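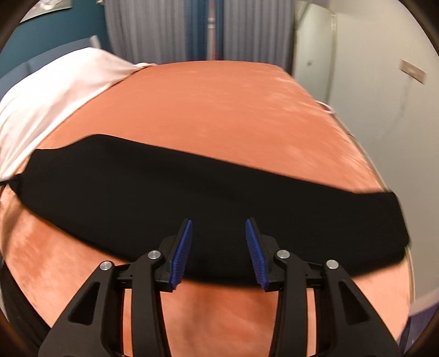

Henolex revisa el mantenimiento de sus pinzas manuales de dedos acanalados

Noticias > Automatización > Mantenimiento

Noviembre – Henolex ha modificado la rutina de puesta a punto de las pinzas manuales que utiliza en su programa Zirkar, dedicado a la manipulación de textiles y otros materiales flexibles. El cambio afecta sobre todo a las almohadillas azules de los dedos, cuya superficie de agarre lleva estrías finas y paralelas, y a la holgura de los pivotes del varillaje.

Hasta ahora las almohadillas se sustituían cuando el operario notaba deslizamiento. Con la nueva pauta se limpian cada 45 minutos de uso con un paño sin pelusa y se cambian por parejas a las 60 horas, aunque solo una presente desgaste. Según la empresa, montar una almohadilla nueva frente a otra usada desplazaba el punto de cierre y obligaba a repetir el ajuste a cero.

«Con bandas de tejido blando el fallo aparece antes que con piezas rígidas. La fibra se acumula entre las estrías y la banda se escapa por un lado», explica Nadège Courtois, responsable de mantenimiento del programa.

La comprobación previa al turno consta ahora de 7 pasos. Incluye abrir la pinza hasta el tope, verificar que ambos dedos recorren el carril horizontal sin saltos y cerrarla en vacío para confirmar que las almohadillas apoyan en toda su longitud. Si el contacto se produce únicamente en la punta, se corrige el ángulo del dedo antes de tocar los pivotes – el orden inverso, habitual en los talleres, enmascaraba el desajuste.

La prueba final se realiza sobre una superficie acolchada, con una banda de tejido extendida. El operario aproxima la pinza abierta, cierra y levanta el material 9 veces consecutivas. Un solo deslizamiento devuelve la herramienta al banco.

Los repuestos los suministra Ernenberg, que entrega dedos y almohadillas como conjunto. Los brazos del varillaje no forman parte del recambio periódico y se inspeccionan visualmente en la zona de las aberturas triangulares, próximas a la base.

Henolex aplicará la misma pauta a las unidades del centro de Tạ cuando termine la formación del personal.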